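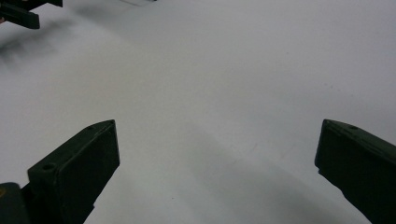

Pokar Street Tenants' Association
Minutes, June meeting

Start: 7:10 p.m., the first ten minutes having gone to finding chairs that match the number of people.

Chair: Saranya Bangera. Quorum reached when the Achari brothers came back in from the parking lot.

1. Minutes of the last meeting
Approved with one correction. The phrase "a lively exchange about the recycling" to be replaced with "a disagreement."

2. Laundry room
Dryer 2 still takes quarters and gives nothing back. Prasau Property Services has been told in writing and has replied that the matter is open. Members agreed that it is. S. Bangera to write again, more briefly.

3. Bike storage
Up to 30 bikes are hanging in a room built for 25. Several have flat tires and no known rider. Motion to tag every bike and remove any still untagged by the end of the month. It was pointed out that if we tag every bike, none will be untagged. Motion reworded: owners tag their own. Carried, with one abstention from a member who owns four of them.

4. Courtyard fund
Balance stands at $1000, same as last time and the time before. Proposals received: a bench, a better bench, and a fig tree. The fig tree was opposed on grounds of wasps. The better bench was opposed on grounds of price. The bench was opposed by supporters of the better bench. Held over.

5. Skedeo
The management office wants us to book the roof deck through the Skedeo app. Three members have installed it and two can log in. The clipboard by the elevator will continue – with a new pen, on a string this time.

6. Other business
A request that people stop propping the side door with the fire extinguisher. Agreed by all, including the person who does it.

Noise after 10 p.m. was raised at 8:40 and ran until 9:05. No motion.

Actions
S. Bangera: letter to Prasau, pen, string.
R. Achari: bike tags.
Everyone: side door.

Closed 9:15 p.m. Next meeting same room, bring a chair if you have one.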